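Streaks on dark red round tables, Murklow hall

Rodel Abella
5th November
Setup at Murklow is round dark red tabletops, open floor, truss overhead with small warm lights. Every table streaks after wiping. Staff use spray bottles with a blue trigger and striped cloths. Water is from the hall tap, cleaner is Skitine at 1 to 100. Looking for a dilution or a method that leaves no film. Second question, same tables: people cut small plastic packets open at them all day, and I want scissors kept at each table so they stop tearing.
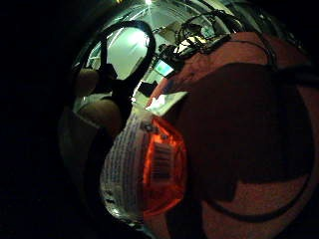 Heino Luik
Scissors, yes. Torn film leaves slivers that the cloth then drags across the top. Cut straight across the neck and keep the offcut attached if you can. On the streaks, 1 to 100 is too strong for a sealed top. Go to 1 to 300.

Meriem Lamrani
Disagree on 1 to 300. At that strength Skitine won't lift fingerprints in one pass, so people spray twice and the top ends up with more liquid on it. I would keep 1 to 100 and change the cloth more often.

Rodel Abella
Cloths are changed once in the morning and once after lunch. Tap water there is hard, if that matters.

Heino Luik
It matters. Mix with demineralized water before you touch the ratio.

Akosua Gyamfi
Check the light before you change anything. Point lamps on a truss show residue that a diffuse ceiling hides. 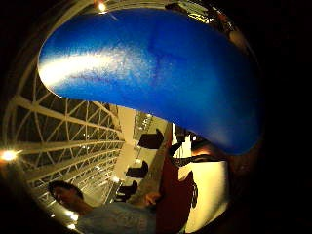 Any glossy surface under those lamps gets a hard white highlight, and a film you can't see from directly above shows up at a low angle. Crouch at table height and look toward a lamp. If the marks follow the wiping direction, it's residue. If they run at random, it's scratches in the finish, and no dilution will fix that.

Rodel Abella
Checked two tables. Marks follow the wiping direction on both. So residue.

Ludivine Barbier
Then it's technique. Most people spray the table, and the drops in the middle dry before the cloth gets to them. Spray the cloth, fold it flat, wipe in overlapping straight lines, turn it to a dry side and repeat.

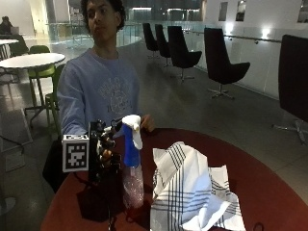

A bunched cloth only touches the table at the folds and leaves lines between them. Also set the nozzle to a fine mist. I used this on Hernenik tables in April with the ratio left at 1 to 100.

Meriem Lamrani
Agreed on folding. Still change the cloth more often.

Heino Luik
And the water. Test one table with each, same cloth, same ratio.

Rodel Abella
Will run tap against demineralized at 1 to 100, folded cloth on both, and post the result.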